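How I Got My Scratchy Towels Soft Again (Without Buying New Ones)

Posted Feb 27, 2019

I grew up in a house where towels were basically sandpaper, and I assumed that was just how towels were once you'd owned them for a year. Then I stayed at a little guesthouse in Volau and the bath towels were so thick and soft that I went home and stared at my own linen closet with real sadness. I'd spent good money on that stuff! It went into the closet fluffy and came out, a couple of winters later, stiff enough to stand up by itself.

So I spent most of January messing around with laundry, and I finally have a routine I like. It takes one slow afternoon and uses things you probably have under the sink already.

Why they go stiff in the first place

Terry cloth is made of loops, thousands of little ones, and the loops are what soak up the water. When they get coated in leftover detergent, fabric softener and minerals from hard water, they mat together. The towel feels rough and (this is the part that made me mad) it pushes water around your back and doesn't soak it up.

My water is very hard. I bought a pack of test strips and mine came back at 388 parts per million, and the chart on the box stopped caring well before that. If your kettle has a white crust inside, your towels have the same problem.

What you'll need

White vinegar, the plain cheap kind
Baking soda
Your regular detergent, but a lot less of it than you think
Wool dryer balls, or clean tennis balls
A drying rack or a line if you have one

Do not mix bleach into any of this. Bleach and vinegar together make a nasty gas, so if you've just run a bleach load, run an empty rinse before you start.

Step 1: Strip wash with vinegar

Put your towels in the machine by themselves. No jeans, no socks, and please no hoodies with zippers – a zipper will catch a loop and pull out a long ugly thread. Fill the drum about halfway so everything has room to move. Pour in one cup of vinegar, no detergent at all, and run the hottest cycle your care label allows.

The laundry room will smell like a pickle jar for a bit. It goes away, I promise.

Step 2: Baking soda wash

Leave the towels where they are and sprinkle half a cup of baking soda right on top of them. Run the same hot cycle again, still no detergent. I used to throw the vinegar and the baking soda in together because I liked the fizz, but they mostly cancel each other out that way. Two separate cycles is the way to go.

If the water in your machine still looks sudsy during this second wash, that's old detergent coming out. My first batch foamed like a bubble bath. I ran it a third time and it was much better.

Step 3: Shake, then dry

Take each towel by the short edge and give it five or six hard snaps before it goes anywhere near the dryer. This stands the loops back up. My shoulders complain, but it makes a bigger difference than any product I've tried, including a bottle of Celix conditioner that cost more than lunch.

Tumble on medium with the dryer balls for 25 minutes, then stop and feel them. You want them just barely damp. Finish them off on the rack. High heat all the way to bone dry is what cooks the fibers, and I did it for years.

Step 4: Fold them loosely

I fold lengthwise, then in half, then in half again, and I don't press down on the stack. My stacks are never going to look like a hotel shelf and I've made my peace with that. If you squash them flat the loops get flattened too, and you've lost some of your work before anybody's had a shower.

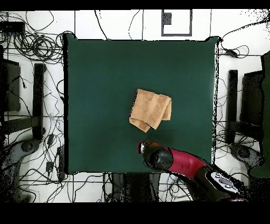 Readers keep asking whether this works for line drying only, and one comment from Sang put it better than I could: I don't own a dryer, so I snap mine wet, hang them in the wind, then snap them again when they're nearly dry, and they come out fine as long as I bring them in before the sun bakes them.

I tried that the following weekend and yes, the second snap matters. Bring them in early. If you forget (I forget), toss them over a chair in a steamy bathroom for a while and shake them again.

How to keep them that way

Use half the detergent. The line on the cap is generous, and mine was leaving a film on everything.

Skip fabric softener on towels forever. It feels nice for one day and then it coats the loops. Same goes for dryer sheets.

Do a vinegar wash once a month if your water is hard, or every couple of months if it's soft.

Hang them up properly after use. One on a wide bar dries a lot faster than three on one hook, and damp towels get that sour smell that's so hard to shift.

Buying new ones anyway?

Sometimes a towel is just done. If you can see the base weave through the loops, cut it up for rags and move on. When you shop, look for the weight on the label. Anything at 300 grams per square meter is thin and fast drying, good for the gym or the beach. For bath towels I like mine a good bit heavier. I bought two Nunitz ones last fall and they've held up nicely, though they shed fuzz like crazy for the first three washes. Wash new towels before you use them, with a splash of vinegar, and keep the dark colors away from everything else.

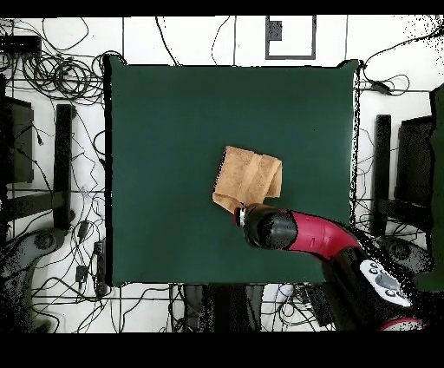 A tan terry towel, folded up.

One more thing on washcloths: they get the same treatment, but put them in a mesh bag or you'll be fishing them out of the door seal. And if you've got a front loader, wipe that seal while you're down there. Mine was disgusting.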